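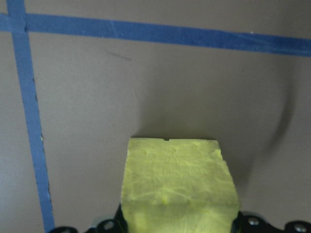

Cutting upholstery foam without a proper saw
Posted by Parveen Hettiarachchi, Wed 1 January

I've got a window seat cushion to make and a sheet of Morsy high density foam to make it from, and I can't get a square edge. I've been doing small test blocks first so I don't ruin the sheet. The yellow-green one came out fairly typical: the top edge is nearly flat but one side leans and the other steps outwards partway down, and there's a small nick in the rim. The face has dents and ridges all over it. I used a long kitchen knife, sharpened beforehand. The seat is 700 mm deep, so whatever goes wrong on a little block will be much worse over that distance. Is it the knife, or me?

Reply from fultdale_fiona
Bread knife is better than a plain blade, electric carving knife better than both. Mine was second-hand and has done two sofas and a caravan. Keep it upright and don't push.

Reply from Shafiq Sarkar
That step on the side is where you stopped and started again. Mark the line on both faces, cut halfway from one side, then turn it over and meet in the middle. I wouldn't bother with an electric knife for one cushion.

Reply from fultdale_fiona
Disagree with cutting from both sides. You nearly always get a ridge where the cuts meet. One pass with a blade longer than the foam is thick.

Reply from Shafiq Sarkar
You get a ridge if the lines don't match. Measure from the same corner both times and they will. Done it that way for years on 200 mm foam and no knife of mine goes through that in one pass.

Reply from oddjob_ken
Does it matter? It's going inside a cover. Wrap it in wadding and you won't see any of that. I'd only worry about the lean, as it'll pull the piping crooked.

Reply from Parveen Hettiarachchi
The front edge will show as it's a fairly thin cotton. I can put wadding on, but I don't want to lose the corners. What are people using to mark with? Biro drags on this stuff.

Reply from oddjob_ken
Felt tip. Or run masking tape along and cut against the edge of it.

Reply from fultdale_fiona
Felt tip, but not on the side under a pale cover. It can come through. Tape lifts on foam as soon as you lean on it, so I don't use it.

Reply from Shafiq Sarkar
Clamp a straight board on top, flush with the line, and keep the blade against it. Press lightly. If you squash the foam while cutting, the edge comes out curved when it springs back.

Reply from Parveen Hettiarachchi
I was holding it down quite hard with my other hand, so that may be some of it. I'll borrow my sister's electric knife and try another block with a board before I touch the sheet.

Last updated: Wednesday evening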